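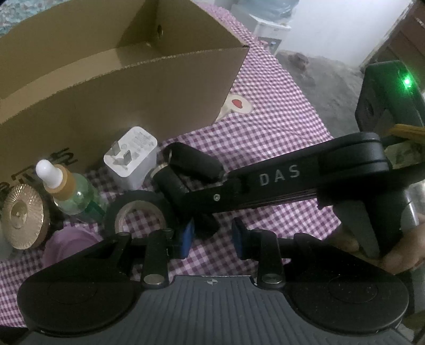
Hand-held gripper in use, blue finger pads fitted.

Orik Hand-Held Gripper - Table Kit
Order code 604
In stock, ships from the Urngate store

Hand tool for recording pick and place work without a robot on site. You hold the grip, the fingers do the picking, the camera on the tool sees what the fingers see. Same finger set goes on the arm later, so what you record by hand carries over.

Suits small household stuff: bottles, rolls of tape, plugs, small boxes. Not meant for heavy tools or anything with a live blade.

What's in the box
Gripper body with linkage, assembled
One pair soft finger pads, blue
Side grip, grey
Camera mount and lead
Hex key, spare pivot bolts (2)
Printed quick start, English and German

Not in the box: laptop, carry case (order code 712), software licence. Clirkodex Basic works fine for most people and there is a trial on their page.

Setting up
Charge first. Fit the pads dry, push till they click. Check the pivot bolts are snug but dont overtighten, the arms should close freely with one hand. Plug in, wait for the green light, open and close three times so the software finds the end stops. Then start.

Patterned cloths are fine to work on. Very shiny tables less so, throw something over them.

Good to know
Pads wear. Ours go almost 200 hours of table work before the tips round off, then small things start slipping. Spares are order code 521, sold in pairs only. Wipe with a damp cloth, no solvents please - they go sticky.

Left-handed users: grip can be swapped over, takes ten minutes, see page six of the quick start. Pascal Ostermann in the workshop will do it before dispatch if you put a note on the order. No charge.

Changed since February
Longer lead. Stiffer springs in the linkage. Older pads still fit. Old camera mount does not, sorry, ask us about an exchange.

From customers
"Picked it up in an afternoon. Wrist gets tired after an hour or so, take breaks. Would like a lighter verison." - Chantal Perron
"Good on bottles, fiddly on flat things like cards. Support answered same day." - Narendra Sandhu

Delivery and returns
Two to four working days. Returns within 30 days, pads unused. Repairs go through Dreßler, send us the serial number first and we book it in.

Questions on bulk orders or school pricing: Svenja Steinbach, sales desk, mornings best.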